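An Afternoon at the Cisdale Open House

I had been meaning to go to one of the Cisdale open houses for years, and this time my neighbor Helmi Ruotsalainen more or less put me in the car. She had heard that they were giving over the whole afternoon to tidying and household trash, which may not sound like everyone's idea of a day out, but we both have small kitchens and a lot of opinions, so off we went!

Cisdale is an old brick building on the edge of Brineck, fixed up inside as a row of ordinary rooms (a kitchen, a laundry, a hallway with far too many coats) where people come to learn about running a home. Bernd Brinkmann met us at the door with name stickers and very good coffee. He told us they had over 100 visitors signed up, and I believe it, as the line for the coat hooks went back to the stairs.

We started in the laundry, where Andor Hegyi talked about folding. I will admit I drifted a little, but Helmi took three pages of notes and has been folding her dish towels in thirds ever since. Then came the sorting table, which was my favorite. You got a tray of everyday packaging and had to decide where each thing went under the Brineck town rules. I was quite sure of myself until the coated paper, and then I was wrong, and then wrong again. Andor was very kind about it and slipped me a copy of the town leaflet, which now lives on my refrigerator.

After that we wandered through to the kitchen, and there we stayed for most of an hour. The talk in there was all about the end of a snack break, when wrappers and cups have a way of settling on whatever is closest, chairs included.
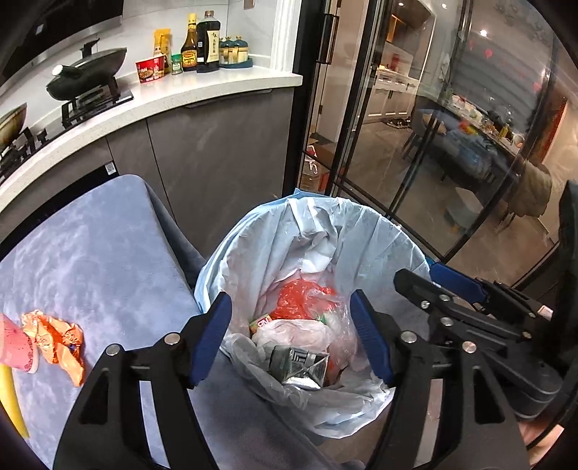 Bernd's advice was to bring the bin to the mess. He likes a round one you can carry with you, and he likes the bag folded well down over the rim so it doesn't slide in when something heavier lands on it. I have always been stingy with my bags and bought them a size too small, and Helmi gave me a look. We also had a long chat about drink cartons and plastic film, and how much room they take up if you toss them in without flattening them first.

We finished with soup in the front room, and I bought a bag of clothespins I didn't need. The next open house is in December, on closets and winter boots, and Helmi has already put our names down. Parking is behind the building, and do bring a sweater for the laundry end, it gets drafty back there.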